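Last updated: 21/01/2022

4.2 What went wrong with the hat-rack task

Okay, so this is the section I'd have skipped if I could. We recorded 133 demonstrations with the hand-held grippers at our Itorton site, and when I went through them in November, 61 had a broken pose track for one hand. I'd been happily training on all of them! The policy (we call it Markis) had learned to jerk its right arm sideways near the rack, and I spent far too long blaming the learning rate.

The setup itself is simple, as Figure 3 shows. One person holds a gripper in each hand and works at a small table with a soft black item and a wire spinner rack.

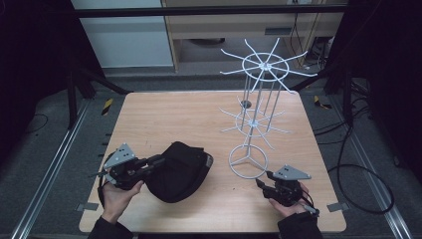
Figure 3. Task setup: left gripper pressed against the padded black fabric object, right gripper pointing toward the white wire rack.

My best guess is that the tracker lost the right gripper whenever it went in among the spokes, then picked it up again a few centimeters off. The log never flagged it, as our Melleck recorder only raised a fault after 900 ms without a pose and most dropouts were much shorter than that. So the file looked clean and the arm got a jump in its target. On the real robot this bent 2 of the rack's hooks before I hit the stop button.

We've now cut the fault limit way down and capped the speed of the arm near the rack. I still don't trust the left-hand tracks completely, and I'm rechecking those by eye.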